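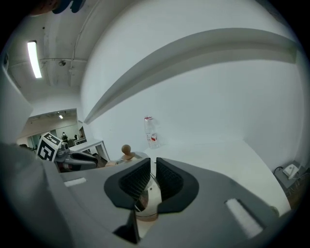

A water bottle with a red-and-white label stands near the wall, on the white tabletop.

What the Selvage Tells a Buyer

By Leokadia Kaczmarczyk
Sep 1, 2018

A handwoven wool blanket has four edges, and two of them are made on the loom. The selvage forms where the weft turns around the outermost warp threads and goes back. If the weaver pulls too hard at the turn, the cloth narrows and the edge ripples once the tension is released. If the weft is left slack, small loops stand out along the side and catch on everything.

Melur Yusof grades blankets for Hofstetter, a wholesaler of household textiles. She starts with the blanket folded in half lengthwise. The edges should meet along the whole length. A drift of 2 cm is accepted on a full-size piece. Anything over 3 cm goes back to the mill or is sold as a second.

"Width changes in steps usually mean the weaver stopped for the day," Yusof says. "A slow taper means the tension was changing all along."

The Bivon mill, run by Ksawery Duda, doubles the last 20 warp ends on each side. The doubled ends resist the pull of the weft and make a firmer border. They also take up dye more slowly, and on dark colors the border can come out a shade lighter. Duda dyes his yarn before weaving for that reason. In March the mill finished a run of 509 blankets in undyed gray, where the question does not arise.

Washing shows the rest. A doubled border shrinks less than the body of the cloth, and after a hot wash the blanket may cup at the sides. Cool water and flat drying prevent most of it. A cupped blanket can be pinned to size while damp, though it seldom goes fully square again.

Contact the editors | © 2018 Fovuvlow Magazine. All rights reserved. | Back to top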